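Unit 4: Looking after the two-arm bench cell
Course handout, Skye Leckie and Damian Schwaiger
Revised February 17, 2025

Read this before your first session in the Niven room. It covers the daily start-up, the cable check, the gripper check and how to lay out the table. Teleoperation and recording are in Unit 5 and you do not need them yet.

1. What is in the cell

Two arms share one mounting plate along the front of the table. The enclosure has white panels on the back and both sides, held by aluminium posts. The left arm is called L and the right arm R in the log, in the software and on the marking sheet. Left and right are always as seen by someone standing at the front, facing the back panel. Half of the confused log entries from last term came from students who had walked round to the back.

The control software is Vostance. It runs on the workstation beside the cell and starts with the machine. Do not update it, even if it asks you to.

2. Start-up

Check that the emergency stop is pressed in. Clear your own things off the table and the front rail. Switch on at the wall, then switch on the power supply, and wait until Vostance lists both arms. If only one arm appears, switch the supply off, count to 30 and try again. If it still fails, write it in the log and fetch one of us.

Before releasing the stop, support each forearm with a flat hand. The joints have no brakes, and an arm left in a raised pose will drop when the power goes. For the same reason, always park both arms low before switching off.

Run the homing routine one arm at a time, L first. Keep speed at 30 per cent for homing and for the first few moves after it. You may go up to 70 per cent once both arms have reached their home poses with no warnings. Student accounts cannot go to 100 per cent.

3. Cables

Most faults on this cell are cable faults. The purple cables run outside the arms, so they bend every time a joint moves, and they can catch on anything tall on the table.

With the power off, follow each cable by eye and then with your fingers, from the base to the gripper. You are feeling for flat spots, kinks and places where the jacket has gone shiny. Check that the connector at the gripper is fully home. A half-seated connector will often pass the start-up test and then drop out when the wrist turns.

Next, move the arm slowly by hand through its range. The cable should keep some slack at every pose. If it pulls tight at full stretch, let out a little more at the nearest clip. If it hangs low enough to touch the table, take some back. Do not use zip ties pulled hard against the jacket. Livik supply the soft straps, and there is a bag of them in the top drawer.

Cables are replaced after 400 hours of running whether or not they look worn. The hours are on the Vostance status page. Write the figure in the log when you finish.

4. Grippers

Close each gripper on the Prurwood test block, which is kept in the drawer with the straps. The jaws should meet it squarely. If one finger touches first, the fingers need realigning, and that is a staff job. Wipe the fingers with a dry cloth. Solvent softens the pads.

Open and close each gripper ten times and listen. A steady whirr is normal. Clicking usually means grit in the slide, and a short blast from the hand blower will often clear it. 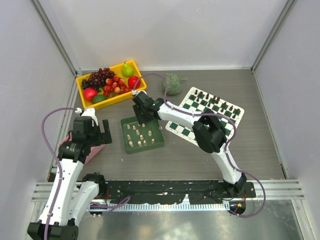

5. Laying out the table

Objects go where both arms can get to them without crossing. The fruit tray goes at the back left and the chessboard to the right. The peg tray goes in the middle, so that either arm can reach it. Leave enough room around the peg tray for a gripper to come down from above with its fingers open.

Chess pieces are easily knocked by a passing wrist. Set them up last, and jog R over the board at low speed before you run anything. If a joint passes too close, raise the approach height in the program. Do not shift the board to suit a bad path, as the next group will be using the same layout.

Soft items such as cloths and sponges should lie flat. A folded corner can get drawn into the jaws.

6. Finishing

Park both arms, press the stop, then switch off the supply and the wall socket. Brush any dust off the front rail. Fill in the log with your name, the running hours and anything you adjusted, including clips. "All fine" is not an entry.

The practical check for this unit is in March. You will be given the cell with one fault set by us and asked to find it using sections 2 to 4. Bring this handout with you.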